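Kids' Tech Corner > Machines at Home > Robots for Sale

Home Topics Ask a Question For Teachers Search

Could a Robot Do Your Laundry? A Look at the Plilow Kit

By Justinas Urbonaitė

Think about the last T-shirt you wore. It went in a basket. Then someone picked it up, put it in a washing machine, took it out, put it in a dryer, took it out again, folded it and put it in a drawer. That is a lot of handling for one T-shirt.

A company called Wakelcombe sells a kit that does a part of this job. The kit is called Plilow. It is a robot that loads and unloads washing machines and dryers. It does not fold, and it does not iron. It moves clothes from one place to another, and this article explains how it does that.

What comes in the kit?

Plilow comes in four boxes. The biggest one holds the base, which has wheels and a heavy battery. The battery sits low down so the robot does not tip over when it reaches forward. The other boxes hold the arms, the head with its camera, and the charging stand.

A grown-up has to put it together. The instruction book has 66 pages, and the robot must be plugged in overnight before it is used for the first time. The arms are fastened on with bolts, and there is a tool for the bolts in the lid of the second box.

When it is finished, the robot weighs as much as a large dog. It moves at a slow walking speed.

How does it see?

The camera in the head takes pictures many times each second. A computer inside the robot looks at the pictures and tries to work out what is in them. It looks for round shapes first, because many washing machines and dryers have round doors. Then it looks for the edge of the opening.

Your eyes and brain do this so fast that you don't notice. For a robot it is hard. Shiny metal is a problem, because it reflects light and the reflections move when the robot moves. Black clothes are a problem too. A black sweater in a dim drum can look like a shadow, and a shadow can look like a black sweater. The robot has to move its head a little and look again from another side. If the dark shape has bumps and folds that stay in the same place, it is probably something to pick up.
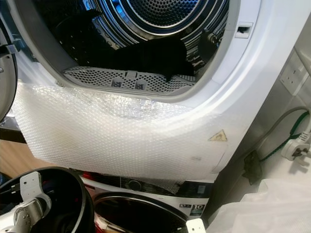
Before Wakelcombe sold the kit, it had to be taught. People at a workshop in Claditham steered the robots by hand through the same jobs again and again. They did it with towels, jeans, socks and school uniforms. The computer kept a record of each try, and it used those records to learn which movements go with which pictures. The company says it collected 4000 tries before the first kit was packed.

How does it hold things?

At the end of each arm is a gripper. A gripper is the robot's hand. It has fingers with joints, and small motors pull the fingers together.

Cloth is one of the hardest things for a robot to hold. A wooden block is always the same shape. A sock is a different shape every time you drop it. So the robot doesn't try to work out the whole shape. It looks for a fold that sticks up, puts a finger on each side and squeezes. Then it lifts slowly. If the motors feel no extra weight, it has missed, and it goes back for another try.

Big things like bed sheets take longer. The robot pulls out one corner, lets go, moves closer and pulls again. Sometimes a sheet gets wrapped around other clothes, and the robot stops and asks for help. It makes two beeps and waits.

Is it safe?

Robots that work near people need rules. Plilow has three main ones.

It stops moving if something touches its arm from the side.

It will not reach into a drum that is turning.

It has a red stop button on its back, and anyone in the house may press it.

There are rules for people as well. Never climb into a washing machine or a dryer, and never put a pet in one. Stay out of the robot's reach when it is working. You can watch from the doorway. If you want to know something about the plugs or wires behind a machine, ask a grown-up and don't touch them.

A grown-up must also clean the lint filter in the dryer. Lint is the soft fluff that comes off clothes. It can catch fire if too much of it builds up. The robot cannot do this job yet.

How good is it?

I watched a Plilow work in a laundry room for a whole Thursday morning. It emptied a load of towels in around 10 minutes. I could have done it in one. It dropped two washcloths on the floor and found one of them. It left the other under the machine.

It was better with large, light-colored things than with small, dark ones. Black socks were the worst. It also needed plenty of floor space to turn, so it would not fit in a closet laundry.

There is another robot on sale, called Lumanlan, which costs less. It has one arm, and it can only work with doors that a person has already opened. Plilow can open many doors by itself, but some have a stiff latch and need a push from you. You can rent a Plilow for 200 dollars a month or buy one. Buying one costs much more, and most families who have one are renting.

Words to know

Drum: the round metal part inside a washer or dryer that turns.
Gripper: the part of a robot that holds things.
Lint: fluff that comes off cloth.
Latch: the part that keeps a door shut.

Try it yourself

Put on a pair of thick winter gloves. Close one eye. Now take the socks out of a laundry basket one at a time, using only your thumb and one finger. Ask a friend to time you. Then do it again with bare hands and both eyes open, and write down the two times.

Tags: robots, laundry, how things work, ages 8 to 11

Comments (4)

Milo's class, Room 6: We did the glove test. The best time with gloves was 48 seconds and the best time without was 15.

pennywhistle: Does it take things out of pockets? My brother leaves crayons in his.

Justinas Urbonaitė: No, it doesn't check pockets. Someone has to do that before the wash.

Dara: I would want it to do the folding because that is the part I don't like.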